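Village quiz night is back!

Last updated: Wednesday, 9.15 am

What a start to the season! The Totlow quiz returned in September and the hall was buzzing from the first round to the last. Tharun Chowdary set the questions again, and his music round had whole tables humming at each other (the Manurung tune split the room completely). Hằng Dương's team took it by a single point after a tie-break on the length of the old Hastutow railway, in yards. The answer was 1,945 and she said 2,000, which was close enough to win and got a huge cheer.

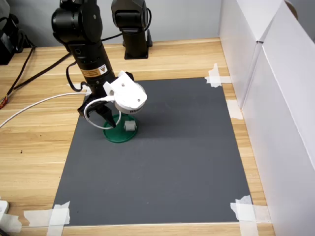
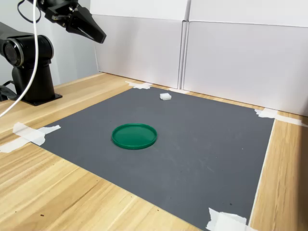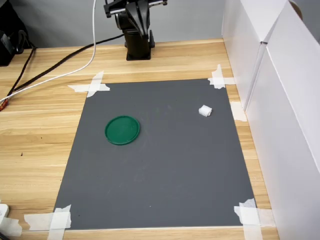 How many people can be in a team?
Up to 4, and you're welcome to come alone and join a table on the night.

Next month Phong Khổng takes over as quizmaster and he's promised a proper geography round, so dig out your atlases! Entry is still £3 a head, paid at the door. Bring your own snacks, and do bring a pen. Colm Moynihan would love to hear from anyone who could write a spare round for the winter.

Recent items
Allotment open day
Choir seeks tenors
New bus times for Cidel Lane

Contact the newsletter | © Totlow Newsletter | Back to top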